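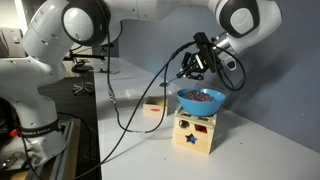 4. Controls and key bindings

4.1 Before you start

This section covers the set-up of keyboard, mouse and controller input in Trarnodley. It applies to the desktop version only. Players on handheld devices should use section 6, as the touch layout is stored separately and is not affected by anything changed here.

You will need:

A Cevitz account that has completed the opening tutorial
A keyboard and mouse, or a controller with two analogue sticks
The game installed and updated to the June patch or later

Controls can be changed from the main menu or from the practice yard. They cannot be changed during a ranked match. In an unranked match the menu opens, but your character stays on the map and can be attacked.

4.2 Choosing a layout

The game is supplied with two layouts, Standard and Otevik. Standard places the four abilities on Q, W, E and R, and movement on the right mouse button. Otevik places movement on W, A, S and D, and moves the abilities to the mouse side buttons, Q, E and the space bar.

1. From the main menu, select Settings, then Controls.
2. Open the Layout list and select Standard or Otevik.
3. Select Preview. The bindings appear in grey until they are applied.
4. Select Apply. The game saves the layout to your account.
5. Return to the main menu. The new layout takes effect at the start of the next match or practice session.

Note: Applying a layout replaces all personal bindings. To keep them, save a profile first (see 4.6).

Note: Otevik requires a mouse with side buttons. If none is detected, the third and fourth abilities are left unbound and must be set by hand.

4.3 Changing a single binding

1. In Settings, Controls, select the Bindings tab.
2. Find the action you wish to change. Actions are grouped under Movement, Abilities, Items, Camera and Chat.
3. Select the box to the right of the action. It turns yellow.
4. Press the new key or button. To use a combination, hold Shift, Ctrl or Alt and press the second key.
5. If the key is already in use, the other action is shown with a red border. Select Swap to exchange the two, or Clear to leave the other action without a key.
6. Select Apply.

The Escape key cannot be bound. Pressing it while a box is yellow cancels the change and restores the earlier key.

Each action has a primary and a secondary box. Both work at all times. If one key is held down when the other is pressed, the second press is ignored.

Caution: Do not bind Surrender Vote to a single key. The vote is sent at once and cannot be withdrawn.

4.4 Casting mode

Casting mode decides what happens between pressing an ability key and the ability being used. It can be set for all abilities together or for each one separately.

Normal. Pressing the key shows the range marker. Clicking the left mouse button uses the ability. Clicking the right mouse button cancels it.

Quick. Pressing the key uses the ability at once, in the direction of the pointer. No marker is shown.

Quick with marker. Holding the key shows the marker. Releasing it uses the ability.

To set the casting mode:

1. Select the Casting tab.
2. Select a mode in the top row to apply it to every ability.
3. To set one ability differently, select its box in the rows underneath and choose a mode.
4. Select Apply.

New players should leave the mode on Normal until they know the ranges of their chosen character. Quick with marker is a suitable next step. Quick is best kept for abilities that do not need aiming, such as shields and short dashes.

Casting mode is stored by ability slot, not by character. A player who changes from Fawzy to another character keeps the same settings, even where the new character's abilities behave differently. Fawzy's third ability is a placed trap and uses two points, a start and an end. In Quick mode the start point is taken when the key is pressed and the end point when it is released. If the key is tapped, both points fall in the same place and the trap is laid at its shortest length.

4.5 Pointer speed and camera

Pointer speed and camera speed are set separately. Pointer speed should be set first.

1. Open the practice yard from the Play menu.
2. Press Escape and select Settings, Controls, Pointer.
3. Set Pointer Speed to 34, which is the default.
4. Switch off Pointer Smoothing.
5. Close the menu and move the pointer from one side of the screen to the other. The movement should not require the mouse to be lifted.
6. If it does, raise the value and repeat step 5. If the pointer overshoots small targets, lower it.
7. Select the Camera tab and adjust Edge Scroll Speed in the same way.

Note: If your mouse has its own sensitivity control, set it before using the slider. The game accepts any mouse resolution from 700 upwards. Above 2,000 the slider has little useful travel at its lower end, and the mouse's own setting should be reduced instead.

Camera Lock keeps the view centred on your character. It can be set to On, Off or Hold. With Hold selected, the camera centres only while the bound key is pressed. The default key is the space bar in the Standard layout and the middle mouse button in the Otevik layout.

Caution: Edge scrolling does not work reliably in windowed mode when a second monitor is connected, as the pointer can leave the game window. Use full screen, or switch on Confine Pointer in the Display menu.

4.6 Saving and loading profiles

A profile holds the layout, bindings, casting mode, pointer speed and camera settings. It does not hold display, sound or chat filter settings.

To save a profile:

1. In Settings, Controls, select the Profiles tab.
2. Select Save As and enter a name. Letters, numbers and spaces are allowed.
3. Select Save.

To load a profile:

1. Select the profile from the list.
2. Select Load. A table shows each setting that will change, with the present value beside the new one.
3. Select Confirm, or Back to leave your settings as they are.

Profiles are kept on the Cevitz account and are available on any computer where you sign in. A profile saved while offline is stored on that computer until the next sign-in. If a profile of the same name already exists on the account, the game asks which to keep.

4.7 Using a controller

1. Connect the controller before starting the game.
2. In Settings, Controls, set Input Device to Controller.
3. Press any button when asked. The button names on screen change to match the controller.
4. Select Calibrate Sticks and leave both sticks untouched until the bar is full.
5. Set Dead Zone to the lowest value at which your character stands still with the sticks released.
6. Select Apply.

With a controller, abilities are aimed with the right stick and the casting mode is fixed at Quick with marker. The Casting tab is greyed out. Target Assist is on by default and may be switched off in the same menu. It has no effect on placed abilities.

Keyboard and mouse remain active for chat and for the shop. Moving the mouse during a match does not change the input device.

4.8 Faults

A key does nothing. Check that the box is not empty and that the change was applied. Some keyboards do not register three or more keys held together.

An ability is used twice. The same key is bound in both the primary and secondary boxes of different actions. Clear one of them.

Bindings return to the default after a restart. The account was not signed in when the change was made, or the settings file is marked read-only. Sign in, apply the change again and close the game from the menu.

The character moves without input. Repeat steps 4 and 5 of section 4.7. If a controller is connected but not in use, disconnect it.

If none of these applies, select Reset Controls at the foot of the Bindings tab. Saved profiles are not deleted by a reset.

Section last revised Sat 12 November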